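브라사루스 고무나무 통도마 (대)

주방용품 > 도마/조리도구 > 통원목 도마
상품번호 551
배송비 별도 / 평일 오후 2시 이전 주문은 당일 출고

안녕하세요, 도마 파는 사람입니다. 이 페이지는 제가 직접 쓰고 있어서 말이 좀 많아요. 급하신 분은 맨 아래 규격표만 보셔도 되고요, 시간 되시는 분은 커피 한 잔 들고 천천히 내려와 주세요!

브라사루스 도마를 처음 만난 건 제가 쓰던 플라스틱 도마가 휘어서 덜그럭거리기 시작했을 때예요. 양파 한 개 써는데 도마가 시소처럼 왔다 갔다 하니까 손목도 아프고 은근히 화가 나더라고요. 그래서 나무 도마를 이것저것 써 봤는데, 플레렌 제품은 모양은 정말 예뻤지만 저한테는 너무 가벼웠고(칼질할 때마다 밀려요), 데스메트 건 반대로 너무 무거워서 씻는 날마다 한숨이 나왔어요. 브라사루스는 딱 그 중간이에요. 한 손으로 들면 묵직한데 싱크대까지 못 옮길 정도는 아닌, 그런 무게요.

칼이 닿는 느낌 얘기를 안 할 수가 없네요. 고무나무는 너무 단단하지도 무르지도 않아서 칼날이 톡톡 받쳐지는 느낌이 나요. 유리 도마에서 나는 그 소름 끼치는 소리 아시죠? 그 소리가 싫어서 칼질을 미루던 분이라면 아마 반가우실 거예요. 대파 송송 썰 때 소리가 제일 좋습니다. 저는 파가 필요 없는 국에도 괜히 썰어 넣어요.

앞면은 평평하고, 뒷면에는 가장자리를 따라 홈이 파여 있어요. 저는 평평한 쪽을 채소와 빵에, 홈 있는 쪽을 수박이나 토마토에 씁니다. 수박 반 통을 잘라도 국물이 조리대로 흐르지 않고 홈에 고여요. 다만 홈이 아주 깊지는 않아서 잘 익은 수박을 통째로 다 썰 생각이면 중간에 한 번 따라 버리셔야 해요. 고기와 생선은 따로 도마를 하나 두시는 걸 권합니다. 두 개 사시라는 얘기가 아니고요, 집에 있는 플라스틱 도마를 그쪽으로 돌리시면 돼요.

아침에 제일 많이 쓰게 되는 것 같아요. 식빵 굽고, 버터 바르고, 반으로 자르고, 남은 과일은 통에 담아서 냉장고로. 도마 하나 꺼내 놓으면 이 순서가 한자리에서 끝나니까 설거지도 줄고요. 빵 부스러기는 도마째 들고 가서 털면 됩니다.
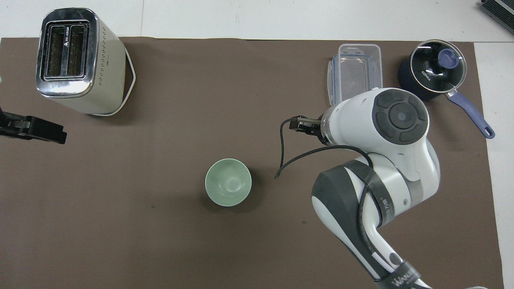

크림색 2구 토스터와 파란 잠금 클립이 달린 투명 보관 용기

토스트를 자르실 때는 팁이 하나 있어요. 막 구운 빵을 도마에 바로 눕혀 두면 김이 차서 바닥이 눅눅해지거든요. 잠깐 세워 두었다가 자르면 바삭한 게 훨씬 오래가요. 그리고 빵칼은 톱니가 있어서 도마에 자국이 잘 남습니다. 저는 늘 왼쪽 끝에서만 빵을 잘라서 그쪽만 줄무늬가 생겼어요. 신경 쓰이시면 고운 사포(400방 정도)로 결 방향으로 문지르고 오일 한 번 발라 주세요. 꽤 말끔해집니다.

이제 관리 이야기예요. 문의가 제일 많은 부분이라 길게 씁니다.

처음 받으시면 미지근한 물로 가볍게 씻고 세워서 완전히 말린 다음 도마용 미네랄 오일을 발라 주세요. 얇게 한 번 바르고 하룻밤 두었다가, 다음 날 마른 천으로 닦아 내시면 돼요. 저는 칸덱 도마 오일을 같이 팔고 있는데 집에 쓰시던 게 있으면 그걸 쓰셔도 됩니다. 올리브유나 들기름은 안 돼요! 시간이 지나면 기름 쩐내가 나는데 그 냄새가 잘 안 빠집니다. 저도 한 번 해 봤다가 도마 하나를 화분 받침으로 보냈어요.

평소에는 중성세제와 부드러운 수세미로 씻고, 물기를 닦은 뒤 바람 드는 곳에 세워 두시면 충분해요. 김치 물이 들었을 때는 굵은소금을 뿌리고 레몬 반쪽으로 문질러 보세요. 다 지워진다고는 말씀 못 드리지만 많이 옅어집니다. 식기세척기, 전자레인지, 물에 담가 두기는 세 가지 다 금지입니다. 특히 식기세척기요. 돌리고 나서 갈라졌다고 사진 보내 주시는 분이 매달 계신데, 이 경우는 교환이 어려워요.

겨울철 난방하는 집은 오일을 조금 자주 발라 주세요. 표면이 하얗게 뜨고 만졌을 때 까슬하면 바를 때가 된 거예요. 저희 집은 12월부터는 한 달에 두 번 바릅니다.

나무마다 결과 색이 달라서 받으신 도마가 상세 페이지보다 밝거나 어두울 수 있어요. 작은 옹이가 들어가기도 하고요. 저는 옹이 있는 걸 더 좋아하지만 싫으신 분은 주문 메모에 "옹이 없는 것"이라고 적어 주세요. 재고 안에서 골라 보내 드립니다.

규격
소재: 고무나무 집성 원목
무게: 나무 상태에 따라 조금씩 차이 있음
앞면: 평면 / 뒷면: 물받이 홈
손잡이 구멍: 있음 (걸이 끈은 미포함)
마감: 무도장, 식품용 오일 마감
구성: 도마 1개, 관리 안내 카드 1장

함께 보시는 상품
칸덱 도마 오일 100ml
브라사루스 도마 거치대 (폭 16cm)
브라사루스 고무나무 통도마 (소)

상품 후기 161개

배송 및 교환 안내
수요일은 입고 작업이 있어서 오전 11시까지 들어온 주문만 당일에 나갑니다. 받으신 뒤 7일 안에 연락 주시면 교환이나 반품이 가능하고, 오일을 바르셨거나 칼을 대신 제품은 불량인 경우에만 받아 드려요. 상자를 여셨을 때 모서리가 찍혀 있으면 씻지 마시고 바로 문의 게시판에 사진 올려 주세요. 답은 보통 그날 저녁에 드립니다.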